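Home | Diary | Older | Newer | Links

Tuesday, evening

Day six of the water softener. The regeneration cycle ran overnight on the new timer setting and finished before I was up. Hardness at the cold tap in the utility room before the change was 12 grains per gallon. After the cycle it read 1 on the strip, and the strip does not go lower than 1 in any useful way. I will repeat it with the drop kit when the reagent comes from Kullulmont.

The fault last week was in the brine line. Salt level in the tank fell for two cycles and then stopped falling, but the control head went on reporting a normal regeneration each time. The head only knows that its motor has turned. It has no means of knowing whether brine was drawn. I took the injector out and found the screen packed with a fine gray paste. Rinsed it, soaked the injector body in vinegar for an hour, cleared the small orifice with a wooden toothpick (the manual forbids wire, and I agree with it), and refitted with a smear of silicone grease on both O-rings. Draw resumed at once. I watched the level in the brine well drop for ten minutes with a flashlight and a steel rule, then stopped watching.

Elias Qudah called at lunch about his own unit, same model, bought the same month. His is set to regenerate every fourth day regardless of use. I told him to change over to metered. He has two people in the house and is sending a lot of salt to the drain. He asked what capacity to enter and I said to take the resin volume from the label, use the lower salt dose from the table, and then subtract a reserve of one day's water. He wrote this down and read it back to me wrong, so we did it again.

Salt: 83 pounds in the tank by my tally, counting what was there on Saturday and the two bags since, less one cycle. Pellets, no rust additive. There was a bridge in the old salt, a hard crust with a hollow under it, and I broke it up with a broom handle. Bradley Naylor says bridges come from overfilling in humid weather. July in Birkau is humid weather, and I had overfilled it. Will keep the tank no more than half full until fall.

Still undecided about the kitchen. At present the whole cold side is softened except the outside spigot. Rawan would like unsoftened water for drinking and for the plants, and the sodium is a fair argument for the plants at least. Two options:

1. Tee off ahead of the softener and run a separate line to a third tap at the sink. Run is long, with one awkward corner behind the dryer. Needs a hole in the counter.

2. Bypass the kitchen cold entirely and leave only the kitchen hot softened. Shorter run, no hole. Spots on the glasses will come back if they are rinsed cold.

I lean toward 2. Maysoun Sfeir did it that way at the place on Matar and has had no complaints apart from the kettle, which scales up and gets descaled monthly. I priced the pipe for both. The difference is small and should not decide it.

Went over the sink itself again in the evening, as the old one has to come out for either job. Double basin, dark gray, the left side larger than the right. I want the large side for pans. Rawan prefers equal sides. The rim has to be flat enough to wipe across.

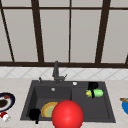 Double basin in dark gray, pale counter, larger side on the left.

Measured the cabinet under the present sink. The back rail is lower than I had written down in the spring, so there is more clearance for the trap than I thought. The shutoff on the hot side weeps when turned and will need replacing while the cabinet is empty. Quarter-turn valves for both. Put them on the list with PTFE tape, two braided hoses and a new basket strainer.

Maya Nassar has offered the loan of her press tool through the end of the month. I have used one once. It is faster than solder, and there is no flame near the back panel, but a bad press cannot be reheated and pulled apart. I will do a practice joint on scrap first and pressure test it on the bench.

The supplier at Ritodstead opens at seven. Take the old cartridge for the sediment filter along to match the length, and ask whether they stock the 10 inch housing with the clear bowl. Pressure at the gauge before bed was steady with nothing running. Next regeneration due in three days if we do laundry tomorrow, four if we don't.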